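3. What people do while the show is on

I should say up front that I came to this part of the study as a fan. I've watched more workplace sitcoms than I'd like to admit, and when Kanokwan Duangkaew and I started planning the home viewing sessions in Cluvudville, I was sure we'd see people glued to the couch, laughing at the same spots I laugh at. We didn't!

We showed everyone the same four episodes of "Prerkwood," a half-hour comedy set in a failing furniture store. It has no laugh track, the jokes come fast, and a lot of them depend on something a character said two scenes earlier (the running bit with the display bed is my favorite, and you'll miss it completely if you look down at the wrong moment). We had 40 viewers in all. Half of them, so 20 people, watched with at least one other person in the room, and the rest watched alone. Afterward they sat down with Pendo Masanja and talked through whatever they remembered.

What struck me first was how busy everybody was. People folded things, fed the dog, sorted mail, looked for the other sock. One man told Pendo he "never just watches," and he said it like he was proud of it. I had planned to treat all of this as noise, but Kanokwan talked me out of it, and I'm glad she did. A sitcom is made to be watched this way, with half your attention on some small thing from around the house (Figure 2).

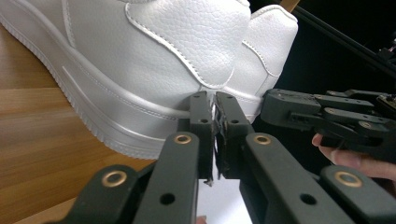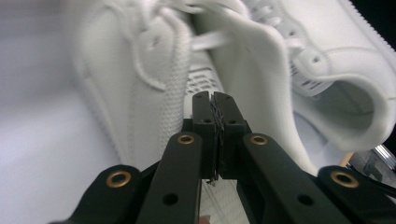 Figure 2. White sneaker, close up.

So did being busy hurt the jokes? For the quick one-liners, hardly at all. Viewers who were up and moving could quote them back nearly as well as the ones who stayed put. The callbacks were another story. In the solo group, people with something in their hands tended to remember the setup and lose the payoff, and a few of them told us the second episode "wasn't that funny" when it's the one with the most callbacks in it. I took that personally for a day or two.

The group sessions went differently, and I think I know why. Somebody would laugh, somebody else would say "wait, what?", and the joke got explained on the spot. Of the callbacks we asked about, 78 percent were remembered by viewers who had company, even when those viewers were busy. We're careful with this number, as friends also remind each other of things after the TV goes off, and we couldn't listen in on that.

I'll come back to the laugh track question in Section 4, where Gilmar Vasconcelos lent us his coding sheet and we went through the same episodes again line by line.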